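The Bowl at the Back of the Cupboard

Every family has a dish that is served to visitors as a warning. Ours was my grandmother's minestrone, which she made in December, in Australia, with the kitchen windows shut so the flies couldn't get at it. The flies were never consulted, but I suspect they'd have waited for the trifle.

I mention this because I have spent most of a year reading community cookbooks, the spiral-bound sort put out by tennis clubs and hospital auxiliaries, and I have come to believe that the whole national character is in there, somewhere between Savouries and Slices. I don't say it's flattering. There is a great deal of tinned pineapple in the national character.

My guide in all this has been Senga Imrie, who owns 1,959 of them. She keeps them in what used to be her dining room, on shelving her late husband built for his model railway, and she knows the number because her insurer asked for it. The insurer then valued the lot at slightly less than her microwave. Senga has not forgiven the insurer, and has moved her car, house and contents elsewhere in protest.

"They think it's all lamingtons," she told me, passing a plate of lamingtons.

It is mostly lamingtons. But read enough of these books and you begin to hear the voices. You learn that the compiler of the Fumo Creek Primary School collection loathed the contributor of the curried egg ring, because she has printed the recipe in full and then added, in brackets, "Mrs B. uses margarine." You learn that in one coastal town the same apricot chicken was submitted by three different households under three different names, and that the editor ran the lot, one after another, without comment. I've read novels with less going on.

The recipes themselves are written for people who already know how to cook them. "Make a batter in the usual way." "Bake till done." One slice from the western suburbs has a method that reads, complete, "Melt, mix, press, ice." I made it. I melted, mixed, pressed and iced, and ended up with something that could have been used to chock a caravan. When I reported this to Senga she looked at me with real pity and asked what I'd pressed it with. A spoon, I said. She went to the kitchen and came back with the base of a glass tumbler and held it up for a while, so I could take it in.

That silence around the obvious is what makes the books so hard to use now. They were compiled by women who could assume a shared kitchen, down to its drawers. A cup was the cup on the hook. A moderate oven was moderate if your hand told you so. And the bowl, in recipe after recipe, is simply "the bowl", as though there were only one in the country and it was your turn with it.
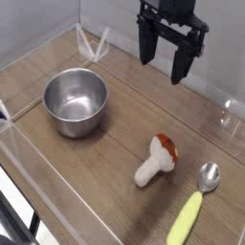
The stainless steel bowl: straight sides, rolled rim, no opinions.

There were ceramic bowls too, of course, and people of a certain age will go misty about the cream one with the diamond pattern that Nan used for the Christmas pudding. I've noticed that the mist tends to lift when anyone is offered the chance to carry it, full, from the bench to the stove. Steel is what you reach for on an ordinary night. It will outlive you and it makes a tremendous noise when dropped, which in my childhood was how we knew dinner had been moved back an hour.

Fergus Purves disagrees with most of this. Fergus taught home economics for decades, in the years when it was called that, and then in the years when it was called several other things, and he contends that the community cookbook was never about food in the first place. He thinks it was a census. You contributed a recipe to get your name in, and you bought a copy to see who else had. The fundraising was real enough (he has seen a scout hall re-roofed on the strength of zucchini slice) but the selling power lay in the index of contributors.

He also holds that half the recipes were deliberately sabotaged.

I laughed at this, and Fergus did not. He has a folder. In it are photocopied recipes from women famous in their districts for a particular cake, each printed version short of one ingredient. A passionfruit sponge with no raising agent. A ginger fluff with, in effect, no ginger. "You'd go to the fete and hers would be up like a chimney," he said, "and you'd go home and yours would be a coaster." His own mother was a repeat offender. Her printed scone recipe leaves out the lemonade, and it's a lemonade scone. It's in the title.

What neither of them can agree on is when the Italians arrive. They've been arguing about it by post since before I met either of them. Senga dates it to the first garlic, which she has found in a bowls club book from up north, one clove to a leg of lamb for eight, with the instruction to "remove before guests are seated". Fergus says garlic proves nothing and you have to wait for a surname. By his reckoning the matter is settled by a Mrs D'Amico, in a parish cookbook with a mimeographed cover, who sent in a tomato sauce requiring an entire afternoon and was placed by the editor in the section marked Relishes.

I love Mrs D'Amico. I love that her sauce is the only recipe in the book that takes up a whole page, and that she has plainly been asked to cut it and has plainly refused. She explains what to look for at each stage. She tells you what the onions should smell like. Two pages on, a neighbour offers spaghetti boiled for forty minutes with tomato soup poured over it, and you can picture the two of them at the same school gate, being terribly polite.

Then comes the age of the packet, and the prose goes to pieces. From here on the books are full of things you can no longer buy. Senga has a running list of extinct ingredients and it includes a dessert topping called Imard, which set on contact with ice cream, and a savoury crumb by the name of Skoketti that turns up in every second casserole in the south of the state and nowhere else at all. She has never found a box of it. She's asked at markets and put a notice in the local paper, and had one reply, from a man who remembered the jingle and sang it to her over the phone. He couldn't remember what it tasted like. Salt, he thought.

I've tried to make a Skoketti bake without the Skoketti. I used crushed crackers and stock powder, and the family ate it in the manner of people being filmed. My daughter asked whether it was for work. I said it was. She said in that case she was sorry, and had a bit more.

It's easy to be a snob about this stretch of the shelf, and for a while I was. Then Senga pulled out a book from a district hospital, compiled the summer after a bad fire season, and opened it to a tuna mornay that called for nothing fresh whatsoever. Everything in it could be got out of a tin, a packet or a neighbour. There were 83 recipes in that book and you could have cooked almost all of them in someone else's kitchen with the power just back on. I stopped making jokes about tuna for the rest of the visit, and I had several prepared.

The form is meant to be dying. Certainly the print runs are. Fergus judged a show category for them until the entries dropped to one, at which point he gave it second place, on the grounds that it hadn't been proofread. Schools do tea towels now. There are group chats where people trade recipes with all the measurements and a video, so that the reader is left with nothing to wonder about and no one to resent.

Senga still gets new ones, though. A parcel came while I was there, from a netball club out past the ranges: sixteen pages, stapled, with a clip-art pavlova on the front. She sat down with it straight away and turned to the back, where the names were. Then she read me the chicken dishes aloud, stopping at one that called for half a jar of something green and a "good handful" of something the contributor hadn't specified.

"Handful of what?" I asked.

She turned the page over to check. There was nothing on the other side but an ad for a tyre place.

"Well," said Senga, "she'd know."

I went home and got out my grandmother's own copy of the church book, the one with the cover gone and the pages for Soups stuck together. The minestrone is in there under her maiden name. It asks for celery, beans, a bacon bone and a cup of rice. She never once, in my lifetime, put in a bacon bone. I rang my mother to ask about it and she said oh no, love, that was just for the book.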